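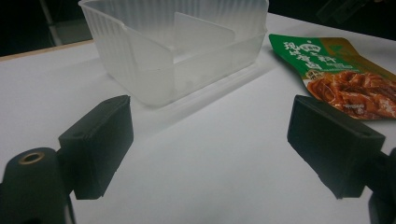

By the Tulora editors. Section: Handling equipment. Last revised in August

The Doucet hand gripper is a two-finger gripping tool carried and closed by an operator, used at the Numham workshop in Brarkthorpe for handling trials with packaged food and open plastic containers. Its two fingers are rectangular black pads that face each other. The mount on the left side holds a brass threaded insert in its rounded top.

Setup

The tool is set up on a white tabletop, with a frosted container and a printed food packet within reach. The pads are first closed by hand until their inner faces touch. If one meets the other at a slant, its screws are backed off, the pad is squared, and the screws are tightened again, a little at a time. The fingers are then opened fully and closed 9 times. Any catch in the travel is dealt with before the camera is switched on.

Camera check

The camera rides on the tool and must see both pads when they are open. Glare from glossy packets is reduced by turning the overhead lamp, and exposure is locked afterward. Dark pads against a bright table tend to come out underexposed, and the Numham notes accept this as long as the pad edges can be made out.

Maintenance

Pads are wiped every Thursday and replaced in pairs. Threaded inserts are checked for looseness at the same time. An insert that turns with its screw is pulled out with a soldering iron and a new one is set in the same hole. The mount is left to cool for four minutes before it is handled. A mount that has cracked is discarded.

See also: Parallel gripper; Threaded insert; Numham workshop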